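Monday, early. Coffee first, then notes before I forget all of it.

The starter is finally behaving! I fed it twice over the weekend (equal weights of flour and water, same jar as before) and it doubled by dinner both times. Mackenzie thinks it's the new rye from Delić and I think it's the warmer shelf, and we could both be right. I moved the jar off the windowsill on Friday, so of course we changed two things at once. Again.

Loaf from last night: 1000 g flour, 2 % salt, bulk on the shelf with three folds. I shaped it a bit too early – it spread when I turned it out of the basket and I had to sort of scoop it into the pot. Crumb is tight at the bottom and wild at the top, the usual story with me. Taste is great though, properly sour, and the crust was still crackly at breakfast. Mackenzie ate the heel with butter and said "more salt," so there's that.
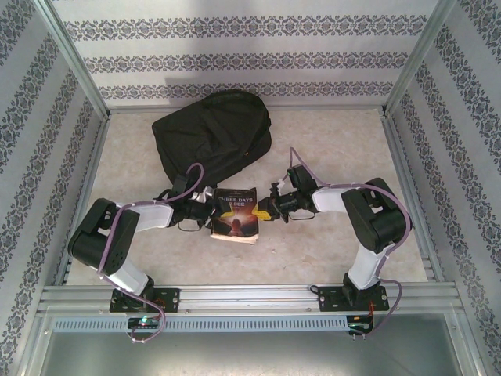 Next batch I want to hold everything the same and only drop the water. My hands keep telling me this flour doesn't drink as much as the Wivari stuff we had in spring, and I've been pouring in the old amount out of habit. I'll start lower and add a splash at the second fold if it feels stiff. Write down how much the splash is this time!! Last time I wrote "a bit," and that helped no one.

Oven: the dial is lying again. I set it hotter than the recipe wants and the little thermometer settled at 189 C with the pot inside, so I gave the loaf extra time with the lid off. Color came out nice, a bit pale on the left. Turn it halfway next time.

Also tried the cold proof on a small second loaf (leftover dough, maybe a third of the batch). It's still in the fridge in the blue bowl, please don't move it. I'll bake it tonight straight from cold and see if it holds its shape better than its big sister did.

To do:
- new razor blades for scoring
- ask Mackenzie how long the last cold one sat, I only wrote down 90 and no unit
- wash the couche, it smells like a brewery
- order more rye before Thursday's bake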